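Ticket 157 - right gripper loses tracking near the plate
Project: Kunden (student project, fruit handling)
Opened by: Nyokabi Langat
Assigned to: Wafula Rotich
Status: open

1. Problem
When we practise with cut strawberries at the round table, the pose of the right gripper jumps. The left one stays good. In 20 attempts it happened 7 times, always when the fingers go low over the plate.

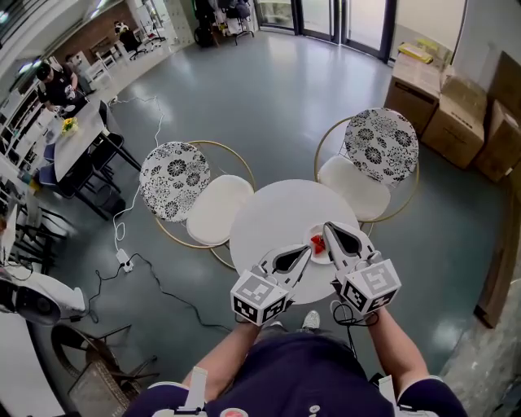
2. What we tried
Nyokabi: I cleaned both marker cubes with a dry cloth and restarted the software. No change. I also held the right cable by hand so that it could not pull - still the same jump.
Wafula: Please exchange the two cables and repeat. If the fault moves to the left, then it is the cable and not the cube.
Nyokabi: Done with Homa. The fault stayed on the right side.

3. Next check
Wafula: Then I suspect the calibration file. It was last saved in April, before we changed the cube. Please calibrate again with the flat marker and attach the new log to this ticket. 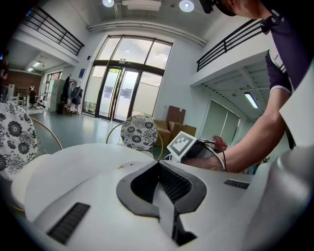

Marker stand beside the black device with the coiled cable.

Nyokabi: Calibration will start at 2 pm. Faith has the old file if we need to go back.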